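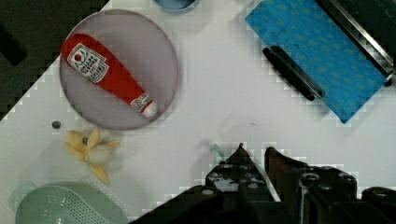 Everaldo Quintana held that a sauce should be judged by how it leaves the bottle, and that ketchup fails the test more often than any other. The remark is often repeated in writing on table sauces, though many cooks take the opposite view and value ketchup for its thickness.

Ketchup is a cold sauce, now nearly always made from tomatoes, vinegar, sugar, salt and spices. The name is older than the tomato version. In eighteenth-century Britain it was given to thin, dark, salty liquids made from mushrooms, walnuts, oysters or anchovies, which were kept in the larder and added to gravies and stews by the spoonful. Tomato recipes appeared in print early in the nineteenth century and slowly pushed the others aside.

Mushroom ketchup lasted longest in country kitchens. At Trorkolcombe, households salted field mushrooms in November, left them overnight under a cloth, then boiled the liquor with mace and peppercorns. A handwritten book from the village, known as the Kowalczyk book, holds 53 recipes for sauces and pickles, and 7 of these are ketchups. Only one uses tomatoes. 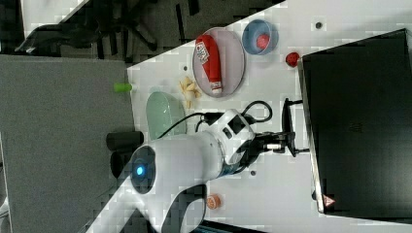

The thickness of the tomato kind comes mainly from pectin and fine pulp. Left standing, the sauce behaves almost like a solid. Once shaken or struck it thins and runs freely — the reason a bottle may give nothing at first and then too much. Glass bottles with narrow necks were usual for most of the twentieth century. Squeezable plastic ones came into wide use in the 1980s, followed by bottles made to stand on their caps.

Opened ketchup keeps well because of its acid and sugar, but it darkens slowly in contact with air. Makers generally advise keeping it in the fridge after opening. Cafés often leave it out on the table, where it is used up quickly.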